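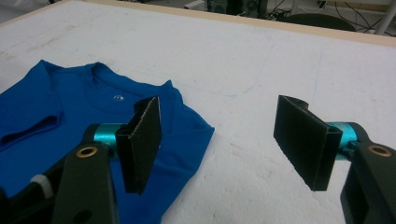 The notice looked so much like a grocery flyer, one shareholder told us over the phone, that she nearly put it out with the recycling before she saw the word "lumber" on the back and sat down to read it properly.

Saturday, August 27, 2022
3 min read
Print | E-mail

She was glad she did, and others who put a little money into the Goveck Lumber Fund back when boards were selling for silly prices may want to go looking for the same envelope. Goveck plans to close the fund and fold what is left of it into a broader one, the Skoryk Materials Fund, which holds some lumber too but also copper, cotton and a fair amount of plain cash. According to the notice, 3,786 shareholders are affected, a good many of them people who had never bought a fund of any kind before the lumber one came along.

It is easy to remember how that happened. Everybody was building a deck or knew somebody who was, and a sheet of plywood had become something you talked about at dinner. The fund opened right in the middle of all that with a minimum of $200, low enough that you could try it the way you might try a new restaurant. Then the sawmills caught up, mortgage rates began to climb, and the price of lumber came down a good deal faster than most of the new shareholders had been expecting.

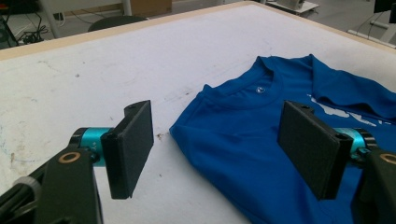
Goveck does not put it quite that way, of course. The notice talks about "reduced scale" and the cost of rolling futures contracts from one month to the next, and to be fair to the firm, that cost is real. A fund like this one doesn't keep a pile of two-by-fours in a shed somewhere. It buys contracts, sells them before they come due and buys later ones, and when the later ones are dearer, a bit of money leaks away each time. Spread that over a small fund and the leak gets noticeable, even in a month when the price itself holds steady.

Shareholders have a choice to make, and the form for it is the yellow sheet tucked behind the letter. They can move into the Skoryk fund without paying anything, or they can take their cash. Anyone who does nothing at all will be moved over automatically. The part that has caused some grumbling is a 3 percent exit charge on larger holdings, which Goveck says was in the original paperwork all along - and so it is, near the back, in type that had us reaching for our glasses. Holdings of up to $600 are let off the charge.

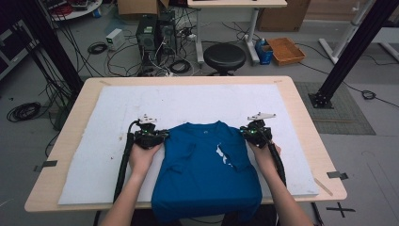 Stokik, the transfer agent handling the forms, has put on extra phone hours for the changeover and says callers should have their account number ready. It will also take forms by mail or through its website, though the website was being slow when we tried it. We should mention that selling may have tax consequences, particularly for those who bought near the top and might have a loss to report, and that is a conversation worth having with whoever does your taxes.

As for lumber itself, the analysts at Skomau expect a quiet fall and say in their August letter that they see little reason for builders to hurry. They also said last year that prices would stay high, so take that as you like. The shareholder on the phone has decided on the cash, by the way, and plans to spend it on fence boards, which she has been putting off buying for two summers now.
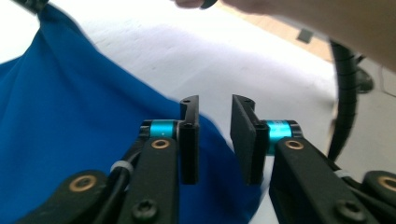

Royal-blue fabric and a hand-held gripper.

Print | E-mail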